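4.2 What people told us about lids

I should say at the start that I didn't mean to write a section on lids at all. The diary study was set up to look at how long people leave a pot of rice or pulses to simmer at home, and I'd planned to spend these pages on timings. But when I sat down with the diaries (223 usable entries, once I'd thrown out the ones where somebody had only written the date), the thing that kept coming up was whether people lifted the lid, and how they felt about it afterwards.

Guilty, mostly. One cook in Flekbridge wrote "peeked again, sorry" next to an entry from January, and I still don't know who she was apologising to. Others were quite proud of having left the pot alone. Junpei Aoki, who coded the diaries with me, started marking these remarks in green for his own amusement, and by the second pass we had so many green marks that we gave them a code of their own, which we called "checking".

We split checking into looking and lifting. Looking means the cook bent over the pot and judged things through the lid, and you can only do it with a glass one (Figure 6). Lifting means the lid came off, even for a second. Both were written up in much the same words - "had a look", "quick check" - so wherever the entry was unclear we went back and asked.

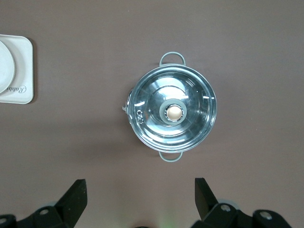 Figure 6. Stainless-steel pot with a glass lid and central knob, viewed from directly above.

I'd gone in assuming that people with glass lids would lift them less. It seemed so obvious that I very nearly left the question out of the follow-up interviews, and I'm glad Junpei talked me round. The glass lid owners we spoke to did plenty of looking, but a good number of them went on to lift as well, sometimes straight afterwards. When I asked why, the answers were very practical. Steam gets on the inside of the glass and you can't tell whether there's any water left. The kitchen light bounces off the top. You can see bubbles but you can't smell anything, and quite a few people cook by smell far more than they'd realised before we made them write it down.

People with solid lids had worked out other ways round the problem. Some listened for the change in sound as the water went, which they described as a crackle or a tick, and one man rested his hand on the handle to feel the rattle. This is close to what Okabe calls "cooking by ear" in the earlier interviews, though I'd stretch it to cover touch too.

I don't want to make too much of any of this. Diaries are written by people who like writing diaries, and being asked to note down each check may well have made them check more (or less, in the case of the guilty ones). The timings themselves are in Section 4.3, with the entries that mention a change of pan listed separately.

We use cookies to remember your reading preferences. Accept all | Manage settings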